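Archive > Desk Notes > Cursors and Pointers

The month I redrew my mouse pointer

So, cursors! I promised back in the fall that I'd get around to them, and then the wallpaper thing ate two issues in a row, and then it was January and I had a cold and nothing better to do than sit in a blanket and push tiny squares around. This one's long. Get a coffee.

It started with the Warkham pack. A bunch of you wrote in to recommend it after I complained about the stock arrow getting lost on my big monitor, and I can see why people like it. The main arrow is gorgeous, a fat charcoal wedge with a soft cream outline, and it shows up on anything. I installed it on a Friday night and was delighted with it for one whole evening. Then I opened a document and met the text cursor, and oh boy. Whoever drew that I-beam fell in love with the serifs. They're so wide at the top and bottom that when you try to click between two letters in small type, the cursor covers both letters. I kept landing one character to the left of where I wanted to be. I must have retyped the word "minimum" four times in one email.

The thing about a pointer is that you look through it. You're looking at the button or the link or the gap between the letters, and the pointer is a sort of smudge that tells your hand where it is. If it's pretty enough to look at, great, but it still has to get out of the way in the last few pixels. The Warkham arrow does that. The I-beam doesn't, and neither does the resize set, where the two arrowheads are so chunky they nearly meet in the middle.

I wrote to Liesbeth Stevens about it, because she's made more cursors than anyone I know and she's patient with me. Her reply was one line: "Where's the hotspot?" I had to go look it up, so if you already know all this, skip ahead a paragraph.

The hotspot is the single pixel in a cursor that does the clicking. The rest is a picture. On an arrow it's supposed to sit right on the tip, on a crosshair it's the center, on the pointing hand it's the top of the index finger. You set it by hand in the editor, and it's saved as a pair of numbers along with the image. If somebody draws an arrow with a thick outline and puts the hotspot at the tip of the fill, inside the outline, you'll always be clicking a bit below and to the right of where your eye says the tip is. Two pixels doesn't sound like a lot. Go try to grab a window border with it!

I checked, and sure enough, the Warkham I-beam has its hotspot over at the left serif. Somebody forgot to move it. That was my whole "minimum" problem, right there, and I'd been blaming the serifs (I still don't love the serifs).

At this point a sensible person would have fixed one number and gone to bed. I downloaded Vitska instead. It's a little cursor editor, it looks like it was last dressed up when gray bevels were in style, and I've grown very fond of it. You get a grid, a palette, a preview box that you can wave the pointer around in, and a hotspot tool that's a tiny red plus sign. The preview box lets you switch the background between white, black, and a horrible checkered pattern, and I recommend living on the checkered one, because if your outline holds up there it'll hold up over anybody's vacation photos.

My first arrow was terrible. I drew it large, with smooth curves and a nice shadow, and then scaled it down, and it turned to soup. Small things want to be drawn small. Liesbeth had told me that too, and I'd nodded and ignored her. So I started over on a 32 by 32 grid, pixel by pixel, with a plain white fill and a one pixel dark outline, and only after that looked right did I do the bigger sizes for the high-resolution screen. Each size is its own drawing. You can start from the smaller one, blown up, but you have to go back along every diagonal and clean up the steps yourself. It took me most of a weekend to do four sizes of one arrow and I enjoyed it so much I forgot lunch.
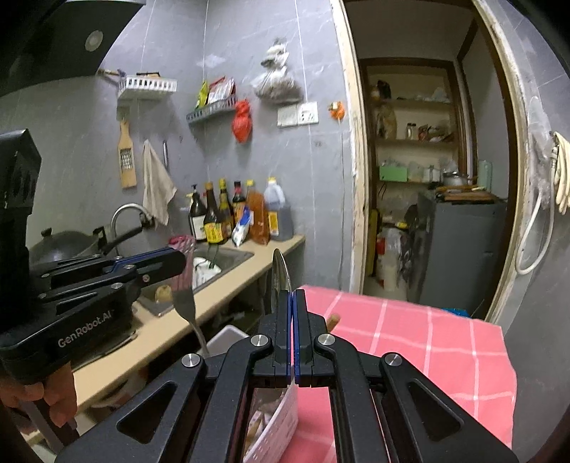 Then came the busy cursor, and I have opinions. The animated ones are just a stack of frames with a delay on each, and the delay gets counted in ticks, with 60 ticks to a second. Most of the packs I tried had way too many frames running way too fast. I tried one with a spinning compass that had 40 frames in it, every single one lovingly shaded, and it made me feel like the computer was panicking. Mine has eight. It's a ring with a gap in it and the gap walks around at a pace I'd call a stroll. The wait is exactly the same length as it was before, I know that, but I mind it less.

One tip for anybody trying this: keep the hotspot in the same spot in every frame. Vitska lets you set it separately on each one, which I'm sure is useful to somebody, and I managed to have frame five sitting three pixels lower than its friends. The result was a ring that hiccuped once per turn. I hunted for a drawing mistake for an embarrassingly long time.

Mirta Benítez tested the set for me, and Mirta doesn't sugarcoat. She uses her laptop with the pointer size turned all the way up and the contrast theme on, and she sent back a list. The arrow was fine. The hand was "a mitten." The "not allowed" circle was unreadable, because I'd made it red on a dark outline and with her settings the red and the outline ran together into a blob. She also pointed out that my move cursor and my resize-diagonal cursor looked like cousins at a glance, and she kept thinking she was about to drag a window when she was about to stretch it.

I fixed the blob by adding a second outline, white on the outside, dark on the inside. It costs you a pixel all the way around, and on the small size a pixel is a lot of real estate, so I had to thin the slash to make room. For the move cursor I dropped the arrowheads down to little triangles and left a clear gap in the center, and I made the diagonal one longer and skinnier. She says they're fine now. From Mirta, "fine" is a parade.

The mitten I'm still working on. Hands are so hard! You've got maybe a dozen pixels for four fingers and a thumb, and if you separate all the fingers with lines it looks like a fork, and if you don't it's a mitten. The old system hands get away with it by having only the index finger sticking up and the rest suggested by three little dark notches along the top of the fist. I thought I could do something more original. I couldn't, and I'm going back to the notches.

A word on where to put all this once you've made it. A full set on my system comes to 15 roles, plus a couple of extras that hardly ever show up (when did you last see the handwriting pen?). You don't have to draw all of them. Anything you leave blank falls back to the stock version, and a mixed set looks less strange than you'd think so long as your outline weight is close to the stock one. I did the arrow, the I-beam, the hand, the busy ring, the arrow-with-ring, the move, the four resizes, the crosshair and the "not allowed," and I left the rest alone. Save it as a named scheme when you're done. I skipped that step, changed one setting in the contrast menu, and lost all my assignments. The files were still there, but I had to point the system at each one again, one by one, muttering.

And please keep your working files in a folder that isn't the one the system reads from. I moved mine around while they were in use and spent a few minutes with no visible pointer at all, tabbing through menus like it was a typing exam.

A few of you asked whether paid packs are worth it. I bought one, the Timmermans set, mostly out of curiosity. The craft is lovely and the hotspots are right on every cursor I checked, and I checked them all, because that's who I am now. The sizes are drawn separately, too. If you don't want to spend a month on this, it's what I'd get. My only gripe is the I-beam, which is a hair too thin against white, and the license won't let you share an edited version, so if you fatten it up you have to keep it to yourself. The free stuff on the Hikbridge board is all over the map. There are some real beauties in there, mostly in the older threads, and also a great many dragons.

My own set is up on the Hikbridge board as well if you want it, under the pointer sharing thread, minus the hand until I've got the notches sorted. I've put the Vitska files in with the finished ones so you can change whatever bugs you. If you find a hotspot in the wrong place, write and tell me which size it's in, since I've only tested the two smaller ones properly on other people's machines.

Somebody also wrote in asking about pointer trails, and whether they can be made to look less like a comb being dragged across the screen. I don't know yet! I've turned mine on and I'm going to leave them on until the next issue and see how I feel. If you use them every day, send me your settings, especially the length, and tell me what kind of screen you've got.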